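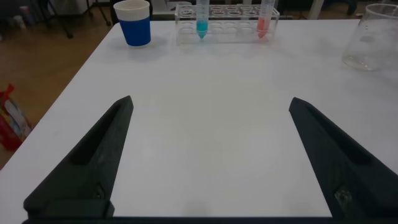 *The view from the wrist cam, fingers wide open, tube rack at the back of the table.*

So I've been living with two sets of fingers for the arm lately, the stock ones and a longer pair from Vimcombe, and I promised I'd write up how they compare. The job is the same every time: grab a centrifuge tube out of the rack, carry it to a beaker, pour. Sounds easy! Tubes are slippery little things though, and my first 30 tries with the stock pair (back in July) were pretty ugly. I lost seven tubes to the floor.

The black ones with the pointed tips do much better for me. They slide in between neighbors in the rack, and I can squeeze gently without the tube squirting out sideways. I ran 32 pours with them and dropped only one, so I'm sold.

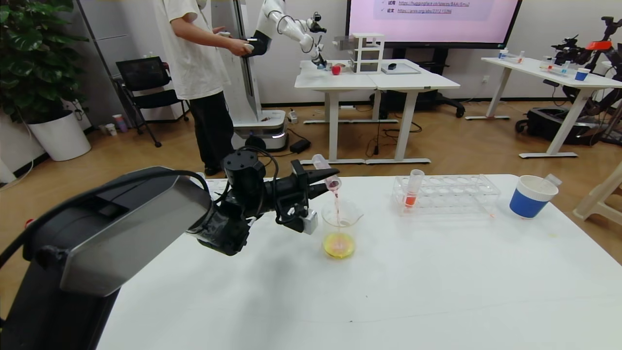 Pouring is where the controller matters more than the fingers. I tried the Tostine settings first and the wrist moved in tiny jerks, which is no fun with colored water over a white table. Turning the speed way down smoothed it out, and now I can keep the stream thin if I'm patient. I still over-tilt near the end, mostly because the wrist cam is no help there and I have to go by the head camera.

Next up is the soft pair from Gendmont. They cost me 233 dollars, so they'd better be good!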